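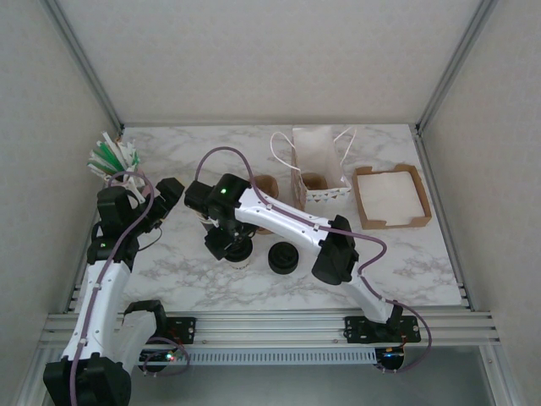

The cell on Saturday, both arms up and the table set for the coffee order.

I came in at 7 because I wanted the cell for myself before the others start. The cable on the right arm was my worry all week. It makes a big loop over the gripper, and when the wrist turns far the loop gets pulled tight against the white link. I opened two of the ties, gave the cable a little more length near the elbow, and closed them again, not so hard as before. Then I moved the wrist by hand from one end to the other, 10 times, very slowly, with my ear close to it. No scratching sound.

The left arm got the same treatment, but there I only changed one tie. Its cable lies better over the wrist. I don't know why the two were never done the same way. In my notes from September I wrote "make left and right equal", and I see now that I did not do it.

After this, the bolts of the mounting plates. I marked each bolt head with a white pen so that next time I can see if it has turned. One on the right plate took almost a quarter turn more. I wrote this in the Narkton book, together with the hour count, 275 since the last service. The book asks for a signature in a box that is too small for my name, so I sign over the line.

The boards beside the bases I cleaned with the soft brush only. Last time I used air, and one small connector came half out and cost me an afternoon.

Then I put the things on the table for a trial: the paper cups, the straws in their cup at the left, the bag with the rope handles, the napkins in the tray. I let the right arm go down to the dark cup with the lid still beside it. The first run stopped too high. I had forgotten to load the new zero position after touching the elbow, a stupid mistake, and I have made it before. With the right file it went down well, and I repeated it until I was satisfied.

The Likolari cell has its rail covered with tape against dust. I would like to try this also, but tape leaves glue in the slots and I am the one who will clean it.

Still to do: order cable ties, the wide ones. Ask Wavar for the drawing of the right plate. Check the white marks on Monday before I switch anything on.

My back hurts from leaning over the rail. I went home at 2 and slept.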